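Filed under: Work & Machines > Small business > Packing and shipping

Moved from packing to "operator" - what am I supposed to be now?

Aldana Godoy

I pack jewelry orders for Brakura, a small online shop. Bracelets mostly. Until February there were 8 of us doing it by hand and complaining about it, a system that worked fine. Now the boss has signed up with Helport for automated sorting, and my job title is operator. Two of the others have moved to returns. My pay is the same, my wrists hurt in a new place, and the target is 100 orders a shift, which I used to beat while eating a sandwich.

Has anyone been through this? Do I ask for more money, or wait until the thing can do a clasp without me?

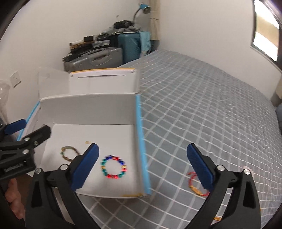

2 min read

hitisis_floor

Went through it at a warehouse, not jewelry. Ask now. Once it runs smoothly they'll tell you the job got easier. Write down everything you do that isn't in the new job description: untangling chains, finding the bead that rolled off, telling a bracelet that's meant to look like that from one that's broken. I kept a list for a month and it got me a raise. A small one, but I framed the letter.

Also get the target in writing, and ask who counts a miss when the gripper drops something. At our place it was the human's miss. The machine had a spotless record, good for it.

On the wrists, tell them in an email so it has a time on it. Mine said "have you tried the other hand." I had, that's how I got two sore ones.

Tanabe

Beads are hard and string is worse, so you're probably safe for a while. My brother-in-law's place got a machine for folding boxes and now he mostly stands next to it. He says it's boring but he's read a lot of books. Don't know about the pay part, sorry. Maybe see if returns has chairs?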